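Hanging stemware on a wire glass tree

A wire glass tree stores stemmed glasses upside down or at an angle by the foot or stem, on hooks fixed to a central post. It takes less counter space than a row of standing glasses and keeps rims off the shelf. These notes cover placing the tree, loading it and unloading it. They apply to light coloured glasses and to plain clear ones, and to any tree with open hooks and a flat base plate.

Before you start

Check the base. Set the empty tree on the surface where it will be used and press lightly on the top of the post, then on each side of the base plate. If it rocks, turn it a quarter and try again. A tree that still rocks needs felt pads under the plate. Cut the pads to the same thickness and stick one near each corner. Leave the adhesive overnight before loading.

Check the hooks. Run a dry cloth along each one. A snag in the cloth means a rough spot in the finish, and a rough spot will scratch a stem. Bent hooks can be eased back by hand with the post held firmly in the other hand. Do not use pliers on a plated or painted wire, as the coating will crack.

Wash and dry the glasses. Dry the stem and foot as well as the bowl. Water left on the foot runs down the stem once the glass is inverted and dries as a ring on the bowl.

Placing the tree

Leave clear space on every side equal to the height of your tallest glass. Most knocks happen while a glass is being swung in towards its hook, when the foot sticks out further than the hand. Keep cups and other upright items outside this space until loading is finished.

Avoid the edge of a worktop, the swing of a cupboard door and any spot directly above a dishwasher, where steam will cloud the glasses.

Loading

1. Pick up the first glass by the stem, close to the foot. Do not hold it by the rim.

2. Tip the glass so that the bowl points down and the foot points up and away from the post.

3. Bring the stem to the hook from the open side. Move slowly until the glass meets the wire, then lower it until the hook takes the weight.

4. Keep hold for a moment. The glass should settle without sliding. If it slides, lift it off and seat it nearer the post.

5. Hang the second glass on the hook directly opposite the first.

6. Carry on in opposite pairs. With an odd number of glasses, put the last one on the lowest free hook.

Colours can be arranged in any order, but where glasses differ in weight, pair like with like. A heavy goblet facing a thin flute will pull the post over to one side. Vasanthi Nambiar tested this for us on a loaded six-hook tree, and found that moving 2 heavy glasses to facing hooks was enough to stop the lean.

Unloading

Reverse the order. Remove one glass, then the one facing it. Lift before you pull: the stem has to clear the tip of the hook before the glass moves outwards. Turn the glass upright only when it is clear of the tree.

Care

Wipe the wire with a damp cloth each Friday, or whenever the glasses are off, and dry it at once. Wipe printed base plates with a soft cloth only. Scouring pads and cream cleaners take the print off.

If the post loosens in the plate, tighten the fixing from underneath with the tree empty and lying on a folded towel.
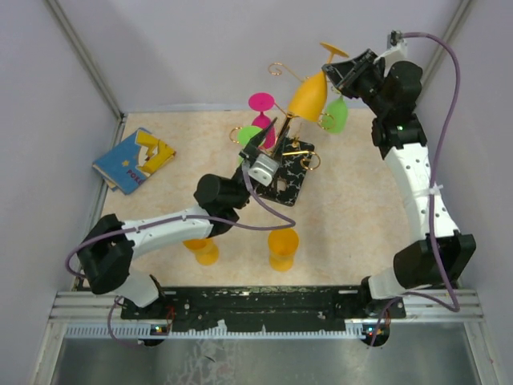
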